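Work, Automation and the Shop Floor
Handout 5: Sorting and folding at Plalirley

Read this before the seminar. Bring the Procházka chapter as well, even if you only manage the first half of it.

Last time we finished on the supplier's claim that a machine "takes over the task". I asked you to be suspicious of the word task and I am asking again. Plalirley is a commercial laundry and garment-return site. Clothes come in mixed, in sacks, and go out sorted and folded. In November the firm put in two robot arms from Flornex on the folding line. The sales material called this one task. Dilruba Patwary, who has worked there for most of her adult life and now supervises the line, wrote down what her team did in a single shift and came up with a list that ran over the page.

Some of what was on it:
Pulling one garment out of a heap without dragging three others along
Deciding what it is while it is still in a lump
Finding the hem
Turning sleeves the right way out
Noticing a stain, a split seam, a pen in a pocket
Telling a new starter which sacks to leave until after the break

The Flornex figure you will see quoted is 105 garments an hour for each arm. Ask what is being counted. At Plalirley it was plain shirts and towels, fed in flat, one at a time, by a person. The person feeding them does not appear in the figure. Her wage does appear in the costs, under a different heading, and that is how the saving was made to look as large as it did.

Patwary's own log for the first months shows 3528 garments put aside by the arms and finished by hand. The firm calls these exceptions. I don't think a thing that happens all day long, every day, is an exception, but you may want to argue the point. Hoodies and anything thick were the worst, along with garments that had got wrapped up in one another.

What changed for the people there

Nobody was dismissed, and the firm says so often. Four people who left were not replaced, and that is said less often. Those who stayed moved from folding to what is now called line support. On paper this is a step up. The pay grade is the same.

Anwara Seneviratne, one of the folders, told me the old job was dull but she could talk while doing it. Now she stands between two machines and waits for one of them to stop. Her pace is set by the stoppages. She also said her hands hurt less, and I want that kept in the account. Sceptics are as good as salesmen at leaving out what doesn't suit them.

There is also the matter of who gets asked. The Lestia trial, which we did in week two, had the staff choose the layout. Plalirley's staff met theirs on the morning it was switched on — the floor tape was already down.

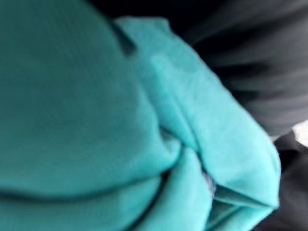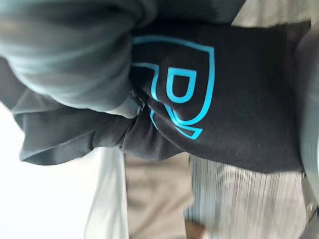
Cloth at close quarters on the folding line.

Skill is the word to watch from here on. Procházka says that a skill becomes visible when a machine fails at it. I half agree. At Plalirley the failures were visible enough, but the firm read them as faults in the machine, to be fixed in the next version, and the skill that covered for them was still not written into anyone's grade. So who has to see it, and what do they have to do about it?

For the seminar

Take one item from Patwary's list and say what you would need to know before calling it automated. Write half a page. Don't use the words efficiency or upskilling unless you are quoting someone.

Those doing the long essay on job grades should see me about the Lestia interviews, as the copies in the library are missing the last section.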